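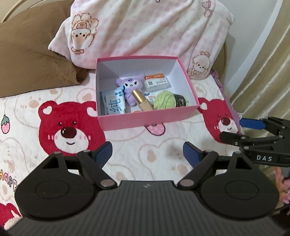 The pink box on my bed, Tuesday evening.

Ea Baldursdóttir
2023-01-24

1/ I am making a box for my cousin Lino, who moved to Gravdale in October for her studies. She wrote to me that the shops there close early and that she misses small things. So, small things it will be.

2/ The box is pink outside and white inside. I kept it since last year because it was too pretty for the recycling. My mother says I keep every box. She is right, but now one of them has a job.

3/ In the left side goes the white tube with the big blue Chinese letters. I can read only one of them, 纯, and I had to look it up. It means "pure". Lino used the same one when we shared a room and she always borrowed mine after hers was finished.

4/ The small purple one with the dark face and the fluffy fur is for her desk. I think she looks like Kuromi. I wanted to keep her for myself for two days and then I was strong.

5/ The glass bottle with the gold cap I am worried about. It is glass and the post is the post. At the moment it leans in front of the plush, but before I close the box I will roll it in a sock. Does somebody have a better idea than a sock?

6/ The ball of pale green yarn is there because she promised me to learn to knit this winter. There is enough for a hat if the head is small. Her head is not small, so maybe it becomes a headband.

7/ Beside the yarn I put the dark jar. I already turned the lid as hard as I can, and I will put tape on it also. I once received a jar that had opened itself on the way and I washed everything three times.

8/ Kári asked me why I pack on the bed and not on the table. Because the bed has the bear blanket and I like to look at the red bears while I think. Also the table is full of laundry.

9/ Things I still want to add: licorice, a letter, and the photo of us at the lake. The letter is the slow part. I have written "Dear Lino" and a comma.

10/ The lady at the post office told me that up to 2 kilos has one price and after that it becomes expensive. My kitchen scale is going to decide about the licorice.

11/ Update: we are under, with 161 grams left. One bag of licorice goes in, the other bag stays with me. Tomorrow I tape it and carry it to the post before work.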